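Treveck Early Number Materials — progress report to the Gollness Fund
Prepared by Remo Bühler
Date: 5/30/23

1. Status of the work

The grant covers the checking and repair of the wooden number puzzles held in the Treveck lending store. The store holds 2,776 catalogued items, of which 200 are number and counting puzzles. Work in this period was limited to the type listed as Gruber 10: a shallow wooden tray with numeral tiles and picture tiles for the numbers one to ten. The wavy edges of the tiles fit together, and a child matches each numeral to a tile showing the same count.

The check sheet was revised after the December report. It now treats the tray, the numeral tiles and the picture tiles as separate entries, so that a set with one poor tile is no longer recorded as a failed set.

2. Trays and fit

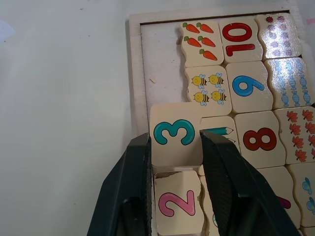 The tray floor is unfinished wood and is brushed out before each fit check. Small chips left under a tile raise it above its neighbours, and the fault is then easily mistaken for swelling. Each tile is lifted out, its edges are examined, and it is returned to its own place. Tiles that need pressure to seat are marked T on the sheet and set aside for light sanding by hand. No tile is sanded along the printed face.

Elfriede Fankhauser has asked that the seams be checked in both directions. A tile can seat well against its left neighbour and still bind against the one below. The sheet has been amended, and the time allowed for each set has gone up from 10 minutes to 15.

3. Tile order and returns

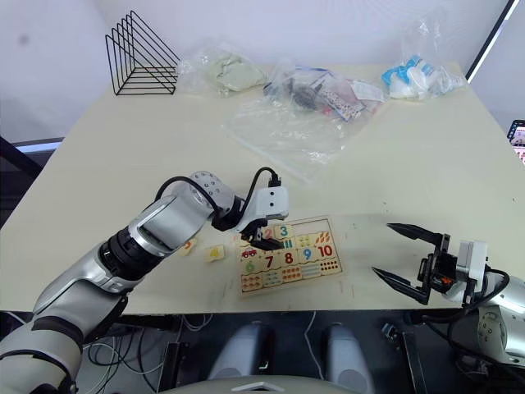 Fig. 2. Number puzzle during the fit check, with the 4 among the loose pieces to the left of the board.

Sets come back from the borrowing groups in mixed condition. The usual faults are worn corners and tiles exchanged between two sets of the same type. Exchanged tiles are hard to find by eye, as the print is the same and only the cut differs slightly. The set number is therefore being stamped on the back of every tile. Stamping is complete for the sets kept at Cludedell and has started on those at Treveck. 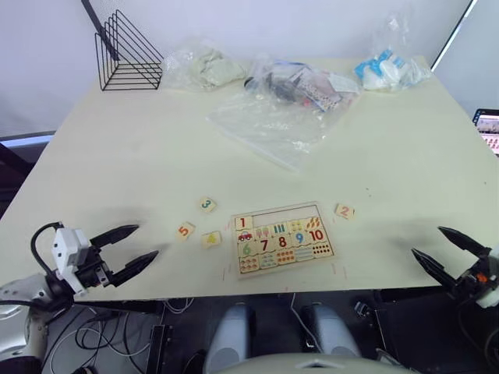

The top row is the slowest part of the check. Where the first tiles are tight, the remainder of the row is pushed out of line and the last one will not go down. The working order is now fixed: numerals first, then the picture tiles, then a second pass along the rim.

4. Print condition

Print is graded A to C under even light. Glossy tiles are tilted during grading — glare hides fine scratches when they lie flat. A tile drops to C only when a child could miscount the pictures on it.

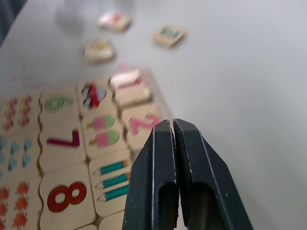 Counting pictures with thin outlines, such as the pencils and the popsicles, are graded more strictly than the large numerals. A numeral stays legible with a good deal of wear, whereas a faded outline can change the count. Replacement tiles will be requested for grade C only.

5. Next period

Stamping at Treveck is to be finished first. The tiles marked T will then be sanded and checked again in their own trays. The fund is asked to approve moving the unspent packaging allowance to replacement tiles. The revised check sheet is attached as Annex A.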